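Cube power strips vs. the flat kind for a home desk

tovov_mike
Moving into a smaller place in October and the desk will be against a wall with one outlet. I need to run a monitor, a laptop, a lamp and two phone chargers. Are the cube strips any good, or should I get a normal flat one and screw it under the desk?

flusard
I have had cubes for 6 years. They take up less room and bulky chargers don't block each other as much. Mine sits on the desk where I can reach the switch.

hassanpour_k
Disagree. With plugs on several sides, a cube gets dragged around by its own cords. A flat strip mounted under the desk stays put and you never see it. I paid less for mine too.

flusard
Mine doesn't move. I put a strip of mounting tape under it – problem solved. My pile of chargers and cubes, blue one and green one:

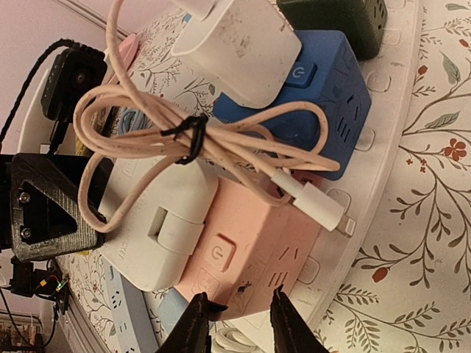 Last edited by flusard at 9:42 PM

The white charger is for the tablet. If you keep spare cables, twist ties are fine, just don't pull them tight.

zotport
Whichever you pick, read the rating on the label and add up what you plug in. A monitor and a laptop are nothing. A space heater is a different matter and should go straight into the wall. Don't plug one strip into another either.

hassanpour_k
Agree with zotport on the heater. Still say flat strip.

Mitra Moradi
I rent and can't put screws in the desk that came with the place. Got a cube with a long cord and it has been fine. Check the cord length before you buy, mine was almost 2 feet longer than the first one I looked at.

tovov_mike
Thanks all. No heater. I'll measure from the outlet to the desk tonight and probably go with a cube.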